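Speaker notes - Writing things down before they are handed on
Lirnatstead Library, family history evening, Friday, March 28, 2025

Start with the keys. Hold up the ring, let people look at it, then put it back in the bag without saying anything more.

Thank Hanna Cieślak for the room and the tea. Mention the sign-up sheet for the September workshop at the back table.

Opening: When my aunt moved out of the house on Varnden Street we had 44 cartons and a list that said "kitchen", "kitchen", "misc", "kitchen". My cousin Younes El Khatib still has some of them in his garage. The keys came out of one of the miscs. We don't know what they open, and the person who did know died the following winter. I'm going to talk about how to make a household record while there is still somebody to ask.

First point. Talk first, write second. Sit down with the owner and a cup of something, pick up one thing, and let them talk. Don't correct dates. If your mother says she bought the clock the year the bridge opened, write down exactly that and look up the bridge later. Driss Salem lent me his notes from sitting with his father, and the best line in them is a complaint about what a lamp cost.

(Read the lamp passage if the room is warm. Skip it if we started late.)

Second point. Use a plain form. Mine has a number, a short name, who had it, where it was kept, and what was said about it. Leave the value off. Once there is a column for money, the conversation goes to money and stays there. Jocelyn Simard disagrees with me on this and keeps a separate sheet for insurance, and that's a fair way to do it as long as it lives in another folder.

The number goes on the thing as well as on the form. A cotton tag and soft pencil will do for most items. No sticky tape on anything painted, and no ballpoint near fabric.

Ask: who here has inherited something and has no idea what it is? Wait for hands. Take two stories at most. Reda El Fassi has a good one about the Kabbaj side of his family if nobody speaks up.

Third point, small things. Slide.
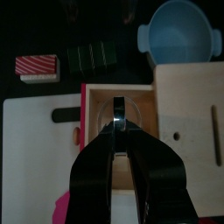

Small items are the ones that lose their story first. A wardrobe stays put and people go on talking about it for years, but anything the size of a thumb ends up in a drawer with batteries and foreign coins. Give each one a space of its own and describe it before you guess what it is. For the one on the slide I would write "small, dark, shiny, rounded top, silver band around the middle", and leave the name blank until somebody can tell me. An open wooden box like that is fine for sorting at the table. Keep lids and tissue for later, once the tag is on.

Fourth point. Make copies. Paper in one house, a scan in another, and tell at least one person under thirty where they are. We used Rasik binders for ours, but any binder that closes properly is good enough.

If time is short, drop the part on photographs of rooms and go straight to questions.

Likely questions: what to do about letters that name living people (ask them first), whether to record things already given away (yes, same form, write "gone to" in the last box), and how long it takes. We did nearly 3 rooms in a weekend, with a lot of stopping.

Handout is on the chairs. Spare copies with Hanna. Collect the pencils.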